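From the Sorting Table
February

Hello again, Gosbridge readers! I'm writing this with a cup of tea going cold next to me and a stack of old seed packets I keep promising to throw out. If you came to the winter swap, thank you, and if you left with more than you brought, well, so did I.

I want to talk about paper this month. Specifically, the paper most of us have in a drawer, a shoebox, or (my house) three grocery bags behind the couch. Manuals for toasters we no longer own. School reports. The warranty for a mattress. I finally sat down with mine on a Tuesday, thinking it would take an hour, and I was still at it when it got dark.

My first mistake was reading things. You pick up one letter from your aunt and suddenly you're sitting on the rug with your glasses on your head and you've sorted four sheets. Sowmya Poduval, who has the desk by the window at Wurkstead, told me to do a fast pass first and only look at the top line of each page. Bills in one pile, anything with a signature in another, anything handwritten in a third, and the rest goes in the recycling bag. No reading! I was bad at this but I got better at it.

After the fast pass I had 248 sheets worth keeping, and I only know that because the scanner at the library counts for you. It takes 28 pages at a time before it wants a rest, so bring a snack.

The next bit is the part I'd put off, which is deciding where the keepers live. I've tried binders and I hate punching holes. I've tried those accordion folders, and the little tabs fall off by spring. What works for me is standing everything upright in open slots, out where I can see it, with one slot for things I have to do something about. If it's flat on the counter, I stop seeing it after a day or two.

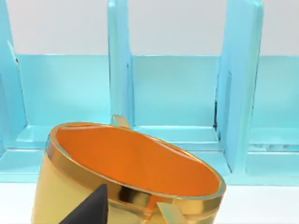
Upright slots, my favorite kind of storage (computer rendering).

Harish Rodrigues disagrees with me completely, by the way, and has asked for equal time. He puts every single thing in one box in date order, newest in front, and says he can find any page in under a minute. I tested him with his car title and he did it, so fair enough. His point is that you usually remember when something happened even if you can't remember what you'd have called it. I've been thinking about that ever since.

A few odds and ends from people who wrote in after the last issue. Peninah Mugo says to write the year on the back of children's drawings in pencil the day they come home, and I wish I'd had that advice twenty years ago. Vimala Rai wants to know if anyone has a good way to flatten maps that have been folded forever. I told her heavy books and patience, but if you know better, send it along and I'll print it.

Also, the shredder is back! It lives in the copy room again and the sign-up sheet is on the door. Please take the staples out. Paper clips too.

Next month I'm going to tackle photographs, and I'm already nervous. There are two suitcases of them at my mother's place and hardly a name written on any of them. If you have a trick for working out who all those cousins are, catch me at the coffee urn.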